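Home | Stories | Serials | Archive | Submit | About

The Left Finger

The night shift at Zestska had one good job in it, and on Saturday it was Raili Eskola's turn.

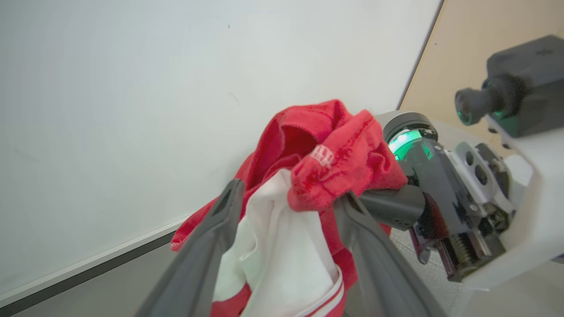

1. Backlash

"It's holding," said Giang Mạc.

"Of course it's holding. It always holds. Look how it holds!" Raili had her chin nearly on the bench. The arm had the red and white cloth bunched up between its two gray fingers, and the ring on the joint was lit green, the way it was supposed to be. "Now ask it to let go and take the same bite again."

Giang asked it. The fingers opened, the cloth dropped, the arm went down after it. On the screen the left finger stopped a hair before the right one did.

"There," said Raili. She was delighted. She had been hearing about that hair from the day shift since February, and every one of them had blamed the software.

The log said 2,862 grips since the last service. The Hämäläinen manual, which Raili loved and had read on trains, wanted the gears looked at well before that. She cut the power, waited for the green to go out, and laid a clean towel under the wrist to catch the screws.

2. The good part

"You do it," she said, and gave Giang the driver.

He had been at Zestska for 17 days and had mostly carried things. He took the screws out one at a time and set them on the towel in the shape of the bracket, so each would go back where it came from. Raili saw this and said nothing, but she was so pleased she had to go and refill the coffee.

When she got back he had the gear in his palm.

"Is that worn?" he said.

"Tilt it. No, to the lamp. See the shine on that one flank? Only that side. It's been leaning on the same teeth every time it closes." She turned it over for him. "Isn't that lovely? It wrote the whole thing down for us."

They fitted a new gear from the drawer and greased it with a dab of Huver, less than Giang wanted to use. Then the shims, which took an hour. Too tight and the finger groaned, too loose and the hair came back. On try number 7 it moved like a door in a good house.

3. Noleo

The arm's name was Noleo – somebody had named it years ago and the name had stuck. Giang ran the zero routine, put the cloth back, and sent it down.

Both fingers met together. He ran it again, and then again, grinning, until Raili told him the count would look ridiculous in the morning.

"What do I write in the log?"

"Gear, grease, shims. And your name."

He wrote it with both accents, and pressed hard.

Comments (3)

tolvana_reads: The screws on the towel in the shape of the bracket!! I did this with my grandfather's sewing machine and still lost one.

M. Orrick: An hour on shims is optimistic, in my experience. Liked it a lot though. Will there be more with Raili?

pennywhistle632: "It wrote the whole thing down for us" – I read that bit out loud to my husband, who fixes elevators, and he just nodded.

Previous story | Next story | Back to top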